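Week 5: Reading Your Electric Meter

A kilowatt-hour is 1,000 watts used for one hour. A 100-watt bulb takes ten hours to use one. A 2,000-watt heater takes half an hour.

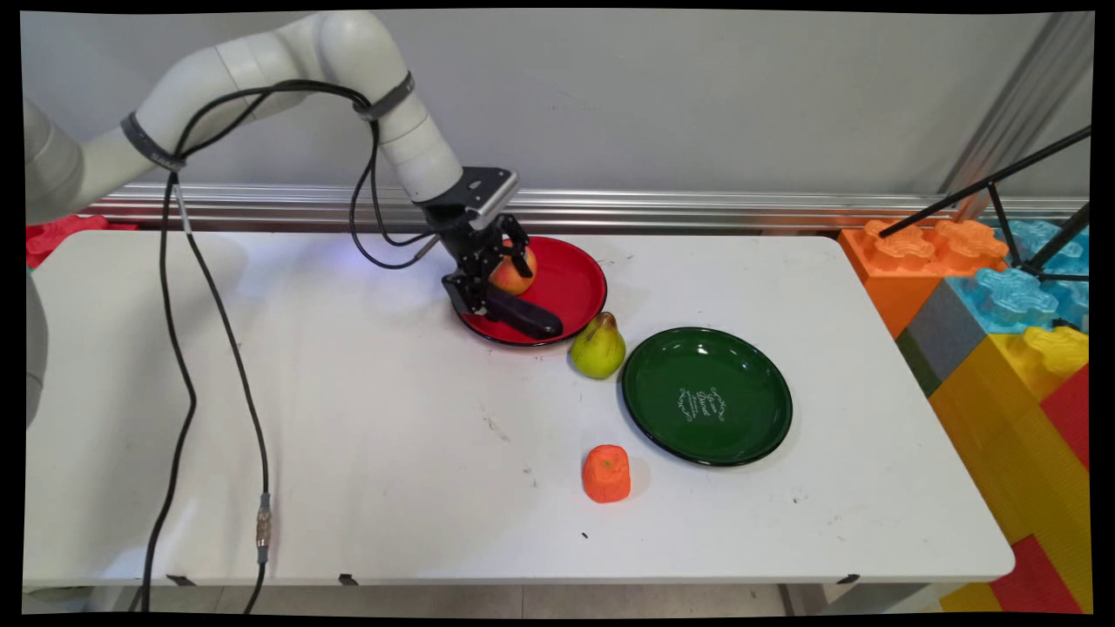
To find your monthly use, subtract last month's reading from this month's – 216 kWh, say – and multiply by the rate. At 13 cents, the bill is $28.08 before fees.

Bring a bill on Wednesday.

Related handouts
Week 4: Volts, Amps and Watts
Week 6: Peak Hours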